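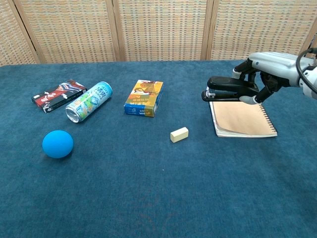 Threads > Desk & Paper > Small Spaces

The carpeted table, a thread

1/ OK I have to tell you all about carpet on a table. Not a rug under it. Carpet ON it, flat, teal blue, wall to wall so to speak. I have been a bare-desk person my whole life and I am completely converted!

14 replies · 227 likes

2/ First thing: the sound. Put a stapler down on a hard desk and it clacks. Put it down on carpet and you get a soft little thup. I share a wall with Ottilie Hubmann, who works nights and sleeps till two, and she has noticed (she sent me a heart).

3/ Second thing: stuff stays where it lands. A drink can on its side would be off my old desk and under the radiator in a second. On carpet it just lies there looking pretty, and this one IS pretty - pale blue and green and white, with the Chinese lettering running down the length of it.

31 likes

4/ Third thing, and this is the one I didn't expect to care about. Color! Plain tan kraft notebook covers look so good on teal. I've bought kraft spiral notebooks for years because they're cheap and I can write on the front. Turns out I just needed a better background for them.

9 replies · 88 likes

5/ Several of you asked about the screen. It's a woven folding one, beige with a bit of orange in the weave, and it stands right behind the table. Huia Rakena talked me into a screen when I was about to buy a pinboard, and she was so right. The orange picks up the orange and yellow figures on the printed box too, which makes me happy every time I look over.

6/ Yes, I keep little boxes just for the printing on them. Aldana Herrera does the same and we swap. Her whole windowsill is boxes.

7/ "But can you write on it?" Not on a loose sheet, no, your pen goes right through. A spiral notebook is fine, there's enough paper under your hand. For single sheets I slide a clipboard under.

22 replies · 140 likes

8/ "Does it get gross?" Crumbs, yes. I go over it with the brush end of the vacuum and a lint roller for the corners. Staples are the real problem, they sink in and you find them with your wrist. I do my stapling over the notebook now and tip the strays into the trash.

9/ Cost, for those who want it: I paid 15 dollars for an offcut at Tunstall, the flooring place. Low pile, please. Phyllis Lambert tried it with something shaggy and lost an eraser for a week.

10/ Next up is a small shelf for the notebooks, probably in October. If you've put carpet on a table, or a bench, or a shelf, show me! I want to see every color.

46 replies · 303 likes · 52 shares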